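How to Report a Stolen or Damaged Yard Statue (and Give It a Fair Chance of Coming Home)

4 min read

When somebody made off with the little stone heron from the Skekstead community garden one night in May, I had no idea where to begin. I stood there in my slippers for a good long while, and then I did nearly everything in the wrong order. So let me walk you through it the way I'd do it now, with a cup of coffee and a clear head.

Step 1. Leave things alone and call. Use the non-emergency number unless the person is still out there, in which case call 911 and stay inside. Please don't rake up the broken bits or hose down the path – I know it's tempting!

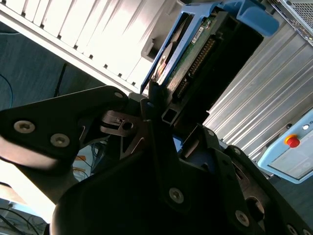

Your security footage comes next, and you'll want to look after it quickly because plenty of home systems record over themselves (ours keeps 10 days). Save the clip in its original format and write down whether the clock on the recorder was right. If your system stores video on a desktop computer, it's probably sitting on a hard drive in a caddy, like the blue one here, and you can leave it right where it is while you copy the files to a thumb drive. Make two copies, one for the officer and one for you.

Step 3. Write a plain description. Height, weight, material, any chips or maker's marks, and what you paid if you can remember. Our heron cost $174, and I found the receipt in a cookbook, of all places. Old family snapshots with the statue in the background are wonderful for this. 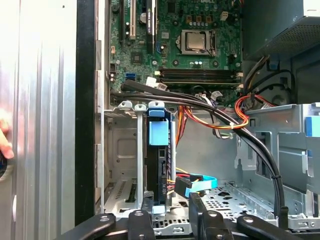
Step 4. Ask for the report number before you hang up or before the officer leaves, and tape it somewhere sensible. Your insurance company will want it, and so will you when you call back with something you forgot. I called back twice.

Step 5. Knock on doors. Solène Hamel, across the lane from us, had heard a truck idling at 9 that night and hadn't thought a thing of it until I asked. Give neighbors the report number so they can call it in themselves, and try not to name anyone online as a suspect, however sure you feel.

Step 6. Check resale listings and the salvage yards for a few weeks. If you spot your statue, save the listing and pass it to the police. Don't arrange to go and meet the seller.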